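Tredstead Fit Blocks: Frequently Asked Questions

Covers the square cube-and-sleeve set. Round and hex sets have their own page.
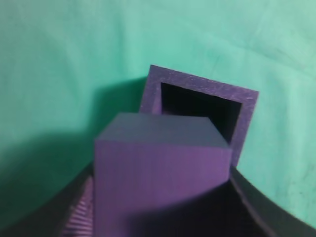
What is the clearance between cube and sleeve?

Clearance is set per side at the time of order. The standard grade slides through under its own weight when the sleeve is held upright. The close grade needs light hand pressure.

The cube enters partway and stops. Is it defective?

Usually not. Back the cube out, square it to the opening and try again. A cube that goes in at an angle will wedge on two opposite corners. If it still stops, rotate it a quarter turn - the four side faces are not perfectly identical.

Should I sand the faces?

Only the close grade, and only with 500 grit or finer. Sand along the layer lines. Do not sand the inner walls of the sleeve; the corners cannot be reached evenly and the opening goes out of square.

Can I use a lubricant?

Dry PTFE spray is acceptable. Oil collects dust and changes the fit.

How long do the parts last?

Standard grade parts are rated for up to 3,000 insertions. Check the leading edges of the cube every 200. Rounded edges make insertion easier, so a worn cube should not be used for timed work.

Do cubes and sleeves from different orders match?

Within the same grade, yes. Shades of purple vary between filament lots and have no effect on size.

What surface should I work on?

A cloth over a firm table keeps the parts from sliding. Smooth out large folds first, as a sleeve standing on a crease will lean.

How should the set be stored?

At room temperature, out of direct sun, with the cube outside the sleeve. Parts left in a hot car may warp. Warped parts are not covered by the exchange policy.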